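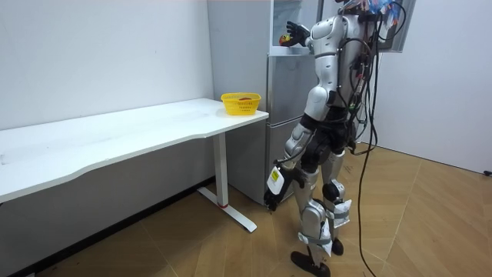 3.2 Loading order and placement of whole fruit

The second part of the study concerns the transfer of whole fruit from a holding surface to cold storage. Apples were chosen as the reference item. They are sold by the piece, keep their shape when handled, and are often left out of the refrigerator in small households until someone makes room for them. The Drerlow household diary, which we used to draft the task list, treats the transfer as a single entry (“fruit put away”). We found this too coarse and divided it into approach, lift, carry, placement and release.

Two terms need to be fixed before the results are given. A holding surface is any table, worktop or shelf on which produce stands before it is stored. A receiving compartment is the space in which it is placed, whether or not that space has its own door. In a refrigerator with separate upper and lower doors, each compartment is treated as a receiving compartment in its own right, and a transfer is assigned to the one in which the item is released.

The layout follows the Brelby plan for compact kitchens, in which the holding surface stands directly beside the refrigerator. The plan leaves little room for a detour between table and compartment, and the carry is mostly a matter of height. For a table standing apart from the refrigerator, the carry would also include a turn and one or more steps, and the figures reported in this section should not be applied to that case without correction.
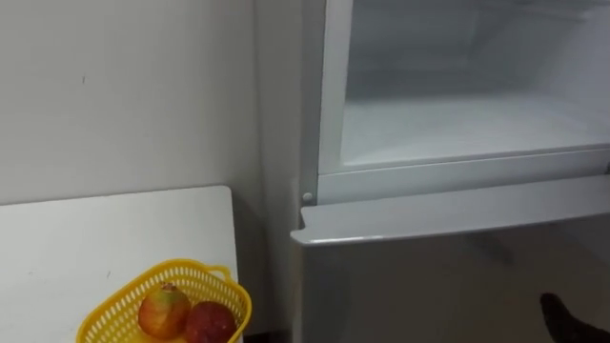

Container choice has a larger effect on the lift than we had allowed for in the pilot. A deep bowl lets round items settle towards the middle, where they touch and must be separated before one can be raised. A shallow tray keeps them apart but allows them to roll. The open basket used for the apples (Figure 4) falls between the two: the fruit lies against the rim and against its neighbour, and the perforated sides give a fingertip something to catch on. The raised handle loop is a mixed benefit. It makes the basket easy to move as a whole, but it also closes off one direction of approach, and a reach from that side has to pass over it or be abandoned.

Figure 4. Holding surface and receiving compartment, side by side. The basket holds two apples; the upper compartment is open and empty.

The state of the compartment was controlled as strictly as that of the basket. Every transfer in this part began with an empty upper compartment and with the door already open, so that door handling could be timed separately (Section 3.4). This makes the placement easier than it would be in an occupied refrigerator, where the item must be set down among others or room made for it first. The partly stocked condition is reported in Section 3.5.

In total, 300 transfers were coded, drawn from some 2000 entries in the Flulla task archive after removal of duplicates and of entries with no clear release. Each was coded twice, the second time on a different day, and disagreements were settled by a third reading. Placement was scored on the six-point Ocampo scale, where 6 denotes an item at rest on the compartment floor and clear of the front lip, and 1 denotes an item that did not reach the compartment.

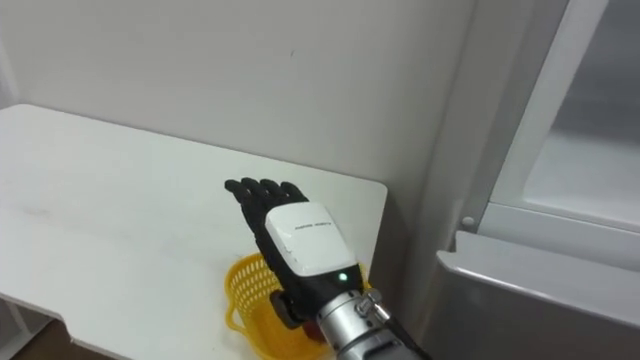 Most disagreements between readings concerned the boundary between approach and lift. The first coder tended to start the lift at first contact with the fruit, the second at the moment the fruit lost contact with the basket. The later point was adopted throughout. It shortens the lift and lengthens the approach by the same amount, and leaves the total unchanged.

A smaller group of disagreements concerned release. An apple set down on a smooth floor may go on rocking after it is let go, and in a few entries it rolled back towards the lip. We count release as complete when the item is no longer touched, and record any later movement as a separate event. Where the item left the compartment after release, the score was reduced to 2 whatever its first position.

Item weight was not varied. A further set of 500 transfers with pears and oranges has been coded under the same rules and will be treated separately – the pears in particular raise questions of orientation that do not arise with a nearly round fruit.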